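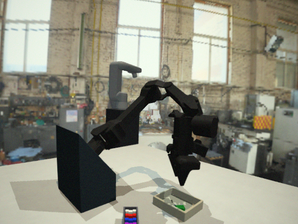
Sim view, black arm over the sorting tray, green piece inside.

October 29, 2025

Second sitting with the Plarnetti trial, the sim package Lernska wants us to decide on before the license offer runs out. I'm supposed to be judging it for the sorting job and I've mostly been playing with the shadows, which are really nice! The arm throws a big curved one right across the table between its base and the tray, and I'd like to know if our vision code gets fooled by that before we ever put a lamp near the real bench.

Set it up for 200 picks to start. The stock workshop backdrop (brick wall, big windows, shelves full of junk) stayed on the whole time. Bevan's package only gave us a plain gray void, so this is already a step up for testing clutter.

Stuff I noticed:
The tray can sit at any angle, no fuss. I turned it so a corner faces front and the planner didn't complain.
The piece close to the tray wall is the hard case. Most of my bad picks were there, 4 in a row at one point, and I think it's my approach angle and not their contact model. Need to check.
Black arm plus black gripper is tough to read on my monitor. Is there a color setting? Couldn't find one in the menus.

Price is 800 for the year with support, 500 without. Trakico quoted us almost the same for less, but their importer choked on our tray file and I lost a whole morning to it, so I'm a little biased.

Next: same run with the tray turned square, then the rack colors swapped. Logs are in the shared folder under plarnetti_trial, please don't rename them again.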